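Keeping Time in the Fovcombe Tower

Sandrine Charpentier has looked after the turret clock at Fovcombe for 9 years. The movement is a two-train flatbed with a gravity escapement, and it drives four dials through a bevel gearbox one floor above the mechanism.
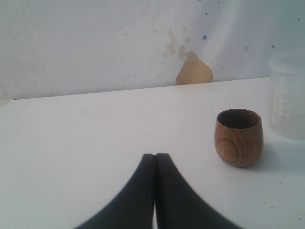
Charpentier trained on domestic longcase clocks and moved to turret work after a short contract repairing a strike train. The scale took some adjustment. "On a small clock you can feel a fault with your fingers," she said. "On this one the hands weigh more than the whole of a longcase movement, and the wind pushes on them. Most of what you measure is weather."

The gravity escapement was chosen to deal with that. Each impulse to the pendulum comes from a small arm that falls through a fixed distance, so variations in force from the hands are largely kept away from the pendulum. Charpentier considers it the right choice for an exposed tower, with one reservation. "If the arms are slow to lift, the escape wheel can trip. It runs past several teeth and the clock gains. You hear it before you see it on the dial."

The pendulum has a two-second beat and a compensated rod of zinc and steel tubes. She regulates it by placing small weights on a tray partway down the rod, which raises the center of oscillation and makes the clock run slightly faster. The rating nut under the bob has not been turned since the last overhaul. "You would have to stop the clock to do it properly. The tray gives me all the range I need."

Her log for the present set of suspension springs has 2,207 entries. Each gives the error against a radio time signal, the temperature at the height of the bob and the barometric pressure. Pressure was added at the suggestion of Genji Okabe, a retired instrument engineer who had plotted the earlier figures and found a residual that temperature did not explain. Denser air increases the buoyancy of the bob and slows the pendulum. "It is a small term," Charpentier said, "but it was sitting there in the residuals, and now I can subtract it."

Asked about lubrication, she was brief. The train pivots get a synthetic clock oil. The pallet faces get a trace, and the fly arbor gets slightly more. The teeth of the wheels are left dry. "People see brass and want to oil it. Oil on teeth collects grit and the grit cuts the pinions. I spent most of one May cleaning out what somebody had put in with a brush."

The going weight is wound by hand on Wednesday mornings. An automatic winder has been proposed twice, most recently by Thibault Vasseur, who maintains the bells. Charpentier does not object to the principle. Her concern is the maintaining power, which at present consists of a bolt-and-shutter device that keeps the train driven during winding. A motor winding little and often would need a differential gear in its place, and she would want any new part to bolt on without drilling the original frame.

Vasseur's interest is mainly in the strike. The hour hammer rests on a check spring that holds it clear of the bell after each blow, and the clearance closes up as the spring fatigues. "When it touches, the note goes dead," he said. "We reset it with a packing shim and listen again from the street."

The next job is the motion work behind the north dial, where the minute hand has developed enough backlash to drop noticeably after the half hour. Charpentier suspects a worn key in the bevel gear. She intends to disconnect that dial at the friction clutch, leave the other three running, and draw the key for measurement before ordering steel.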